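Reading time: 2 minutes
Print this page | E-mail this page

Tulleck hand-held gripper: planning and ordering notes

The Tulleck is a two-jaw gripper operated by hand, supplied by Pimer for recording handling tasks before a robot arm is bought. These notes are for anyone preparing a budget request. They cover the base unit, replacement parts and the time to allow for.

Base unit

Order code 631. The unit is supplied assembled, with one pair of ribbed pads fitted and one spare pair in the case. Pads are listed as consumables and should be entered on a separate budget line. Allow one pair for every 2000 grips on card, foam or fabric. Hard plastic parts wear the pads more slowly, but no figure is quoted for them.

Soft and open materials

Foam netting, mesh and loose fabric need more trial time than rigid goods. The material folds as the jaws close, and the grip point shifts with it. Buyers whose work includes packing or unpacking should plan 16 hours of recording for each soft item type, against 8 hours for a rigid one.

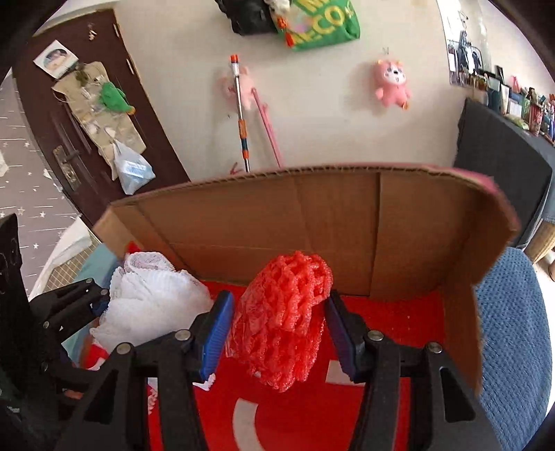

Page last changed: November 21, 2024

A red foam net, bunched between the two pads over an open cardboard box, is typical of the soft category. Netting of this sort should be budgeted at the higher figure even where the goods it protects are rigid. White mesh netting counts as a separate item type.

Pads of different colours may be used on the same unit. Colour does not indicate hardness – check the code moulded on the back of the pad before reordering.

Costs often left out

Operator time is normally the largest item and is not included in the Pimer quotation. Storage for recordings, a second case for units that travel between sites, and yearly inspection of the jaw bolts are also charged separately. Inspection is carried out at the Aguiar workshop, and the unit is away for eight working days. Sites that cannot stop for that period should order two units.

Ordering

Quotations are valid to the end of the month in which they are issued. Send the item list and the number of operators to Gleice Moura. Questions about pads and bolts go to Arben Radonjić.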